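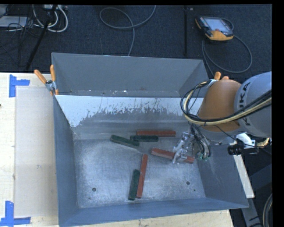
Red and green blocks in the metal bin, with the gripper over one of the red ones.

Last updated: July

Filed under: Bin Picking, Kits, How-To

I've had the Lundstead bin picking starter kit on my bench long enough to have opinions, and a few of you asked how I set mine up, so let's go through it. The kit is the software, a mounting bracket set and a very thick manual. You bring your own arm, gripper and bin. I'm running it with a KUKA, and the steps should be close for other arms.

Step 1. Fix the bin in place. Do this before anything else! I use orange-handled spring clamps on the far corners. If the bin shifts after you've taught its position, you get to teach it all over again (ask me how I know).

Step 2. Mark the table. I put bright blue tape down on the left side so I can line things up again after a cleanup. The manual wants you to print a paper template, but tape is quicker and I like it better.

Step 3. Teach the bin corners. Slow the arm way down and keep the pendant in your hand for this part. Touch off each inside corner in the order the setup screen asks for. My first try took 31 minutes and my second took 12, so don't get discouraged.

Step 4. Enter your parts. Start with plain rectangular blocks, in two lengths if you have them. Mine are color coded, red for long and green for short, and that makes it really easy to spot when the software has mixed them up. Measure them yourself and type in the real sizes.

Step 5. Set the wall clearance. The default is too brave for a bin with sloping sides. Raise it one notch at a time and run a dry cycle with the gripper open after each change.

Step 6. Scatter the blocks and let it run at low speed. Lay a couple of them right alongside each other, too. That's the hard case, and the fingers need somewhere to go. If it keeps refusing a pair, turn on the "nudge" option under Advanced.

I let mine log 1,031 picks before I turned the speed up, and the only setting I went back to was clearance.

So is it worth the money? At $4,000 it's not an impulse buy. The Parry kit has nicer menus, but I never got along with its corner teaching, and the Clullus one wouldn't take my second part size without an add-on. Lundstead support answered me the same afternoon both times I wrote. I'd buy it again, though I'd skip the extra bracket pack.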